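Ticket 358 – Gratik recipe cards, fruit section prints with wrong margins
Opened 6/20/21 by Bence Pálfi. Status: open, waiting on Montoya 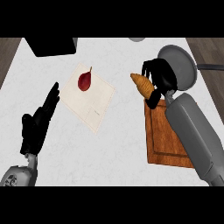

Problem

Cards come out of the Musau fine up to card 13. After that the left margin jumps and the last line of the method gets pushed to a second sheet. Pear card is the worst one. Ingredients ok, title ok, method runs off the bottom. Same file prints right on the old inkjet at the Kirnden office, so I don't think it's the layout.

Setup

Musau printer, tray 2, card stock. Gratik desktop, latest update. Template is the square one, not the tall one. Driver reinstalled last week, no idea if that matters.

What I tried

Restarted printer and laptop. No change.

Turned off "fit to page". Margin got better, text still runs over.

Switched to tray 1 with plain paper. Cards 1 to 13 good, 14 bad again. So not the card stock.

Exported to PDF and printed from the PDF. Same thing, same card.

Deleted card 14 and reprinted. Now the old 15 is bad, as it moved up into the 14 slot. So it's the position in the batch and not the card itself. That was a waste of six sheets.

Split the batch in two. First half clean. Second half clean too, which I did not expect. Printed the pear card by itself, perfect.

Reply from Montoya support (pasted)

"Thanks for the detail. Batches over 13 cards can lose the custom paper size partway through and drop back to the default. Please check Print Setup > Paper > Keep size for whole job. If the box is grayed out, save the template under a new name and open it again."

Update 1

Box was grayed out. Saved as new name, reopened, box works now. Ticked it. Full batch printed with right margins all the way through – but the page numbers restart at 1 after card 13. Asked Montoya, no answer yet.

Update 2

Closed Gratik, opened it again, box is unticked. It does not rember the setting. Have to tick it every time before printing. Sent them the template and the log file.

Workaround for now

Print in batches of 13 or less. Type the start number by hand in the footer field for the second batch. If you have to do the whole set in one go, tick the Keep size box first and check card 14 before you let the rest run.

Do NOT use the "repair template" button. It wiped my footer and teh fonts went back to default, had to pull the copy from backup.

Still open

Page numbers restarting
Setting not saved on close
Does the tall template do this too? Haven't tested, someone at Kirnden please try it

Leaving this open till Montoya gets back to me. – Bence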